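Tea point and cups: frequently asked questions
Nundton Shared Offices, ground floor

Who can use the tea point?
Anyone with a desk at Nundton, and their visitors. Tea, coffee and squash are included in your rent.

Where do I find more cups?
In the cupboard under the urn, in sleeves of 30. Please finish the open sleeve first.

Can I bring my own mug?
Yes. Mugs left in the sink overnight are washed once and then put on the shelf by the door.

How do I order cups for an event?
Email Hilde Visser at least five days ahead. For more than 101 guests we order from Drolildale, and delivery takes longer.

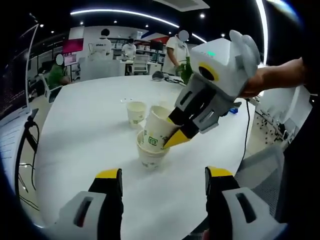
How should used cups be put away?
Paper cups go in the tall bin by the window – not in mixed recycling. Empty them first and stack them one inside another, as with the two white ones on the round table, so the bag doesn't fill up so fast. A cup left standing on its own, like the third one there, may be cleared at the end of the day. Lids go in general waste.

Who do I tell if we run out?
Wichai Saengthong at the front desk, or extension 32.

Last updated December 29, 2023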